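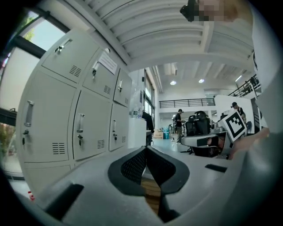
Figure 3. Light gray metal lockers at the Forkholm site. Keys are in several of the door locks, and a paper sign is taped across the seam between two doors in the top row.

4.2 Do shared lockers reduce clutter?

The usual claim for lockers in shared workplaces is simple. Give people a door with a lock and their bags, coats and spare shoes will leave the floor. Suppliers repeat this, and so do most of the planning guides we read before starting. We are less sure. Our records from Forkholm support a weaker claim, and even that one depends on what is meant by use.

We logged 195 locker checks over the study period, spread across the working day. A locker was recorded as "in use" if it was locked and its key was gone. By that rule, 104 of the checks found a locker in use. The remaining checks found the key still in the lock, or the door unlocked with no key to be seen. The second case gave us trouble. An unlocked door without a key may mean that a person has stepped away for a minute, or that the key has been in a coat pocket at home for weeks. Our coding sheet treats both as not in use, and we now think this was a mistake.

Figure 3 shows why the key is such a poor measure. A key left in a door tells us that the door can be opened by anyone passing. It does not tell us whether the locker is empty. When we asked staff, several said they left the key in place on purpose and kept a cardigan or a lunch box inside, as nothing in there was worth stealing. To them the locker was a cupboard. An earlier count by the furniture supplier, Plosto, had listed lockers of this type as free, and the site then used that count to argue that it owned too many. We would not put much weight on it.

Signs deserve the same caution. Paper notices had been put up on the lockers at different times, and in the interviews we asked 36 people what the notices said. Only 2 could repeat any part of the wording. The others remembered that there was a notice, or thought there had been one. It is possible that people followed the rules without recalling them, but we found little to suggest it. Where a sheet is taped over the line where two doors meet, opening either door means pulling at the tape or the paper – hardly a strong argument for reading it first.

The doors also differ in size, and this may matter more than the locks. Staff described the larger ones as "taken" even when the key was hanging in plain view. Some of the narrower ones were called useless for a winter coat. Gulyás reports a similar pattern in changing rooms and explains it as habit, with people going back to the door they used first. That may be right, but our design cannot separate habit from plain convenience. We did not record who used which locker, and we should have.

Floor clutter did fall between the first set of checks and the second, which began in September. We are reluctant to credit the lockers. The coat rack was moved closer to the entrance during the same weeks, and warm weather lasted longer than expected, so there were fewer coats to put anywhere. The Wutemex guide, which recommends one locker per person, cites a drop of this kind as proof that lockers work. With no comparison room, we can't say that. A fair test would leave the coat rack alone and look inside the lockers, with permission, instead of guessing from the keys.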